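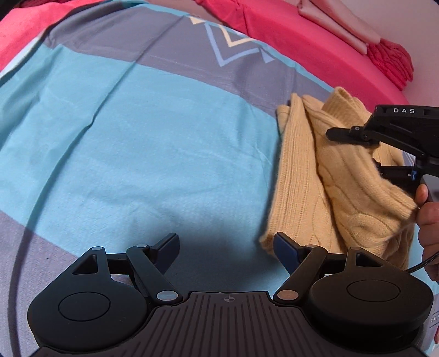

Yellow cable knit, right unit closed on the fabric, left unit open.

Jaw width reads too wide on thick knits, left unit only

4 min read
7 comments
2 shares

Opened by Wai-kit Ng, 10/06/2025
Status: resolved, one item carried over
Component: hand-held grippers, Druna logger

Problem

When the left unit closes on a doubled layer of heavy knit, the logged jaw width stops changing before the fingers stop moving. The right unit does not do this on the same garment. With nothing between the pads, both units close to zero and agree with each other. On a thin cotton shirt they also agree. The fault shows up only on material thick enough to load the linkage before the pads meet.

Setup

Both units run the same firmware and the same linkage. The logger is Druna on the Chiang bench PC. Encoder values are sampled at 60 Hz. Trigger force is set by hand, so repeat closes are not identical, and small differences between runs should be ignored.

First checks

Swapped the USB cables between units. Fault stayed with the left unit.
Swapped ports on the hub. No change.
Re-ran the zero routine with jaws fully closed. Passed.
Re-ran the open limit. Passed, 2000 encoder steps from closed to open on both units.
Replaced the left encoder board with the spare. No change.

Pak-hei Su asked whether the logger was dropping samples under load. I recorded 3000 samples from each unit during repeated closes and checked the sequence numbers. No gaps in either file. The width value goes flat while the timestamps keep advancing, so the logger is receiving data and the data is wrong.

Test on folded cuffs

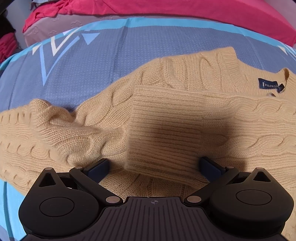

The test piece needs to be thick and springy, and it has to be presented the same way each time. Flat fabric is a poor choice because the pads slide before they load. The tan sweater works better with one sleeve end folded back over the body, so that the pads close on either side of the ribbed cuff. The ribbing runs fine and even compared with the cables next to it, which makes it easier to place the pads in the same spot again. On this hold the left unit went flat at 900 steps and the right unit carried on down. Moving the hold from the cuff to the cable braids gave the same result with more scatter.

Reply from Cường Cao

Check the filter before you take the linkage apart. Gengate added a stall clamp to the controller settings in April. If the width changes slowly for long enough, the controller assumes a stall and holds the last value until the jaws open again. A soft load looks like a stall to it. The clamp is stored per unit, so a matching firmware version does not mean matching settings.

Reply from Wai-kit Ng

Confirmed. Clamp enabled on left, disabled on right. I had compared version strings and not the stored settings. Disabled it on the left and power cycled both units.

Retest

Ran the cuff hold again, then moved to the lower hem with the front laid flat. The hem is a harder case, as the pads have to come down close to the knit while open and pick up an edge with no fold to grip.
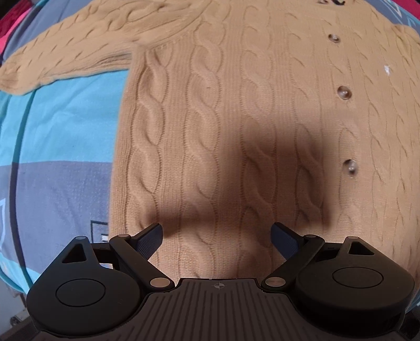 Left and right now track each other through the full close on both holds. I also ran slow closes on purpose, since those were the ones that tripped the clamp, and the left value kept updating until the pads stopped. The open limit is unchanged, so no recalibration is needed.

Pad comparison

Shuk-fan Tam wanted the Kirkent pads tried before the ticket was closed. Fitted one pair to the left unit and repeated the cuff hold. They are softer and hold the knit with less trigger force, but the closed position shifts and the zero routine must be run after fitting. Without it the width reads low everywhere. I have put the original pads back for now.

Carried over

Po-yen Kwok to add a settings dump to the start of each Druna log, including the clamp state. Until that is in, read the stored settings from both units before each session and save them next to the log.

Older logs from the left unit with thick garments should be treated as suspect wherever the width is flat during a close. Thin fabric logs can stay as they are.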